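Changes to food scrap pickup in Kvaran
May 2018

Curbside food scrap pickup moves to a new schedule in June. Homes north of Luvia Street will be served every week. Homes south of it stay on the current two-week rounds until the second truck is in service.

More than 449 households have signed up so far. If you have not, forms are at the front desk of the Daletura branch library. The service costs $14 a month, billed every 3 months with your water.

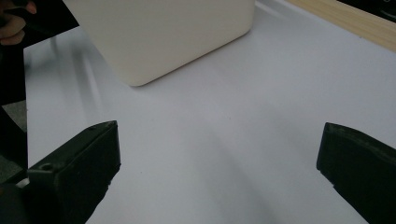 Can meat and bones go in with the rest?
Both are accepted, along with dairy, bread and coffee filters. Plastic bags are not, even those marked compostable.

Set your bin out by 7 p.m. the evening before pickup, with the lid latched. Bins heavier than 19 pounds will be left at the curb with a tag. Finished compost is free to members at the Dastelum yard while it lasts. Bring your own shovel and something to carry it in.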